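How to mark progress in rolling demonstrations when the cloth changes shape?

Asked by Yanti Entili

Hello to all. I am writing the methods part of a small study on learning from human demonstration, and I hope somebody here has experience with soft materials. English is my third language, so please be patient with me.

The task is rolling pink cloth into tight rolls and putting the rolls in a clear storage box. A person does it with bare hands, seated at a table, and we record from the head. We have 143 episodes. From these I train a model that looks at a picture and gives a number from 0 to 1, which should say how far the present roll has come. Later we want to use this number as a reward for the arm. 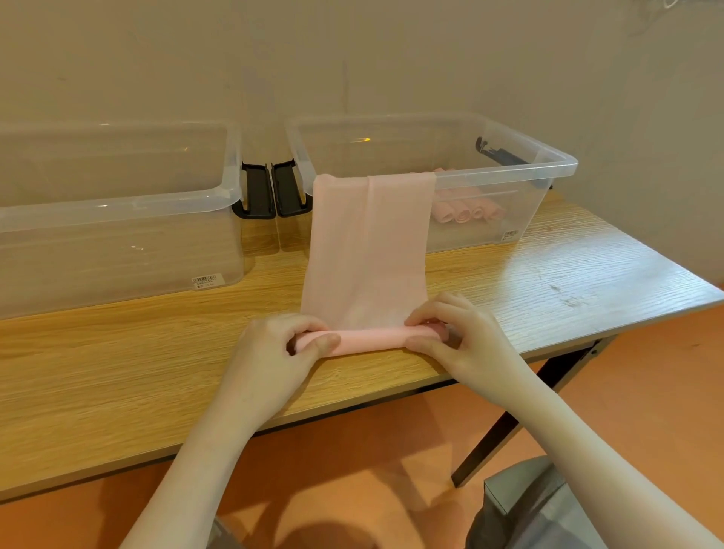
My first labels were simply by time: start of episode is 0, end is 1, and a straight line between them. On a held-out set this gives good error, but I do not trust it. When a person stops to make the strip flat again, the time goes on and the label goes up, although the roll is the same. In some episodes the person even opens the roll and starts again, and then the label is clearly wrong.

The second problem is the material itself. A strip lying flat is easy to judge by the length that remains. A loose heap has no length that I can measure from one picture. In Gevurari, our annotation tool, I tried to mark the roll and the remaining cloth with polygons, but two annotators gave very different polygons for the same heap. 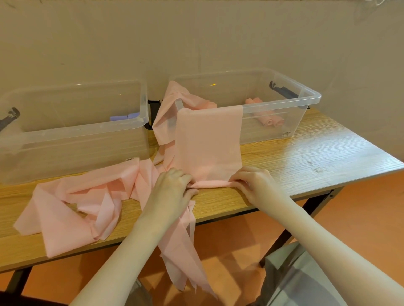
Rolling step with loose cloth still on the table; clear boxes at the back.

So what I want to know is: should I keep time labels and clean them, or is there a better method? I have 1,942 hand-marked pictures and could make more, but not many more before November.

Thank you in advance.

Gert Xaba

Do not use polygons for this. Cloth has no good outline when it is in a heap, and you will pay for many hours of work which the model cannot use.

We had the same trouble in Zulildale with towels. What worked for us was pairs. You take two pictures from the same episode, show them to the annotator in random order, and ask only which one is further along. A third button says "cannot tell". Then you train the model so that the further picture gets the higher number. Our agreement between annotators was much better than with any measure of area.

Three things I would write in the instructions:

The annotator must judge only the roll in the hands. Finished rolls in the box belong to another count, and if you mix them, the model learns to look at the box and forgets the hands. You can test this — cover the box region with gray and see if the number changes.

If the person unrolls, the later picture can be the less advanced one. Tell this to the annotators in plain words, with two or three cases, otherwise they follow their idea of the time order.

Give a separate state for when the roll is lifted off the table. In our data the lifted pictures were always confused with the finished ones.

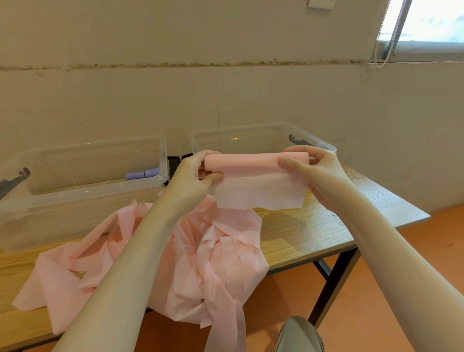

For the lifted state I would not force a number at all. Let the model say "in the air" and keep the last value from before the lift. It is a small trick but it removed most of the jumps in our curve. We used 1,168 pairs for the first useful model, and after that we only added pairs where the model was unsure.

One warning: choose pairs that are some seconds apart. If they are too near, everybody presses "cannot tell" and the session gives you nothing.

Precious Mkhize

Time labels are fine if you have enough data. Just cut out the pauses.

Elmarie Mabaso

I agree with Gert about pairs, but Yanti, please do not throw away your polygons. The ones on the roll alone (not on the loose cloth) can still serve as a check. Take the flat-strip pictures, compare the visible length of the remaining strip with the model's number, and report the rank correlation. A reviewer will ask for something physical.

Cutting the pauses, as Precious says, helps a little. It does not solve the episodes where the person starts again, and those are the ones where a wrong reward does the most damage.

Also split your test set by episode and never by picture. I once reviewed a paper where neighboring pictures were in both training and test, and the result looked perfect. With 143 episodes I would keep 11 complete ones aside, and put several restarts among them on purpose. Report the restarts in their own row of the table.

Comment by Yanti Entili

Thank you Gert and Elmarie, this is very clear. I did the test with the gray cover on Tuesday and the number changed a lot, so my model was looking at the box. I will begin the pairs now and write here how the agreement is.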